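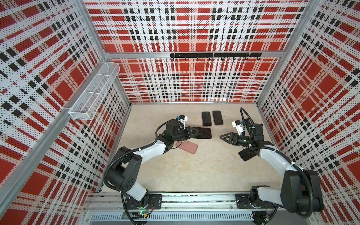

"The Night Ferry" returns to the small screen

After a break of more than a year, the crime series "The Night Ferry" comes back to the Flillel channel with a second season of eight episodes. Readers of this newsletter wrote to us very often about the first season, mainly to complain about the ending, so I was glad when the press office sent me three episodes in advance. I watched them in two evenings. I will try not to spoil anything important.

For those who did not see the first season: Giuliana Quintero plays a customs inspector in the harbor town of Lurkau, a place where everybody knows the inspector's mother and nobody wants to speak with the inspector. A truck driver disappears between the car deck and the exit ramp, and for the whole season she looks for him. In the last minutes we learned that he was never on the ship. Many viewers felt cheated. I felt it a little also, but I must admit that on second watching the signs were all there, in particular the scene with the two coffee cups.

The new season starts eight months later. The inspector has lost her office and works now in the lost property room of the ferry company, and it is in this room that the story begins again. An old woman comes to ask for a suitcase, and she gives the number of a cabin that does not exist. I would say the first episode is slow. There is a long dinner, and a long conversation about selling an apartment, and I looked at the clock two times. From the second episode it becomes much stronger, and the third finishes in such a way that I wrote to the press office the same night to ask for the fourth. They said no.

Quintero is again the best reason to watch. She does very little with her face, and she lets the other actors fill the silence. New to the cast is Povilas Kuusk, who until now was known mostly for comedy. He plays the owner of a ship repair yard, a friendly man who gives everybody a ride home. I did not trust him for one second, but I think this is what the writers want, and it is possible they are preparing the opposite.
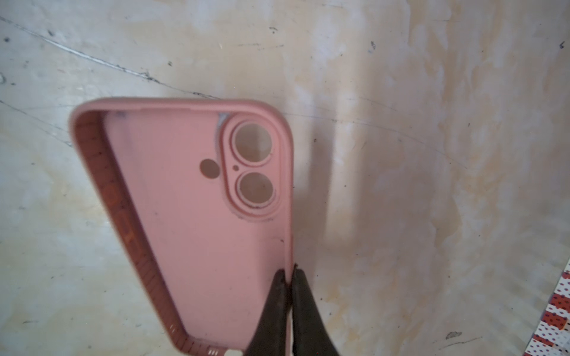

BEHIND THE SERIES

The season was filmed in August, on a real ferry which was out of service for painting. According to the production company, Hnatiuk, the crew had the ship for 166 hours in total and not one more, so all the scenes on board, for all eight episodes, were done in one block and not in the order of the story. Quintero told us by telephone that she kept a paper notebook with one page for each scene, where she wrote only what her character already knows and what she does not know yet. "If I lose this notebook, I cannot play tomorrow," she said. She also said that she still becomes seasick when the ship is tied to the pier.

The music is different this time. The piano theme of the first season is gone, and in its place we hear a choir, very low, almost under the dialogue. I liked it in the ship scenes. In the apartment scenes it is too much, and I had to turn the volume down and then up again to understand the actors. Subtitles are available from the first day, and I recommend them, because some of the harbor workers speak with a heavy local accent.

A word about the old episodes. The first season can be seen again on Zomik, without extra cost for subscribers. If you have time for only one episode, take the sixth. The suitcase appears there for the first time, on the shelf behind the night guard, and I did not notice it until now.
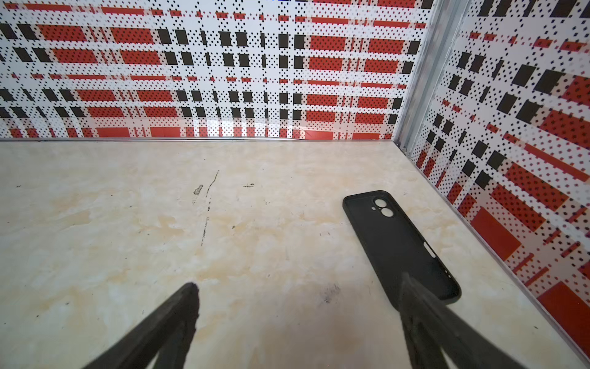 Black case on a marbled tabletop.

Letters about the series are welcome as always. In the next issue we will print a selection, and for this reason I ask you to keep them under 100 words. Please do not write the name of the guilty person in the subject line, as one reader did last time. Several of our colleagues had not yet seen the episode, and they were not happy.

"The Night Ferry," season two, Flillel channel, first three episodes available from 12/27/20, then one new episode each week.

Contact the editors | Unsubscribe | © Evening Screen Newsletter. All rights reserved. | Back to top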